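Home Robot Arm Workshop – Handout for Session 4
Totard Shared Workshop, Otesside

Gripper, wrist camera and the first pick

Last time we got the arm standing up on its own and moving without shaking the bench, and that was the hard part of the mechanical work! Tonight is the fun bit. By the end of the session your arm should close its fingers on something when you tell it to, and you should be able to watch the whole thing from the wrist.

What you need on the bench
Your arm, clamped down (check the clamp before you power up)
The gripper kit from the Feyisa box, with both fingers fitted
The wrist camera and its short cable
The Pakska control board, flashed in Session 3
Two objects of different shapes from your kitchen – cups and bowls are great

Setting the zero

With the power off, push the fingers together by hand until they just touch, then back them off a hair. Power up and run the homing routine. Whatever gap you have now is what the software will call closed, so take your time over it. If one finger leads the other, loosen the horn screw, move the gear along by a tooth and try again. I did this 5 times on my first arm and I still think of it as the most satisfying job in the build.

Mounting the camera

The camera goes on the wrist plate and looks down past the fingers. You want both tips in view, coming up from the bottom edge, with plenty of table ahead of them. Don't worry if the objects are only partly in the picture at this height. A bowl right beside a finger may show you nothing but a stretch of rim and some of the inside, and you'll still learn to steer by it surprisingly fast.
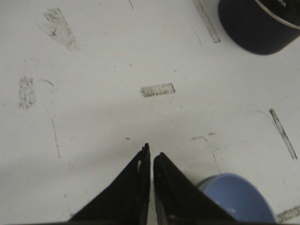

Eusebio Pacheco asked whether it would be easier to put the camera on a stand next to the bench, so that it sees the arm and the table together. It is easier to set up, and you're welcome to add one later. The trouble comes at the last moment of a pick, when the gripper gets between a fixed camera and the thing you want. The wrist view keeps the tips in sight the whole way down, and it moves when they move.

Old tape marks

Rub off what you can before you start calibrating. A crisp-edged patch of residue can look a lot like an object to a simple edge detector, and you'll be chasing it all evening. Scuffs and scratches are less of a problem – raise the threshold a little until they drop out.

First pick

Start with the bowl. Open the fingers, bring one down inside the rim and one outside, and close at the slowest speed. Lift a finger's width and hold. Then try your other object and write down which settings you had to change.

For next time
Bring your settings sheet and four picks you'd like to automate. We'll start on saved positions, so label your cables before you pack up.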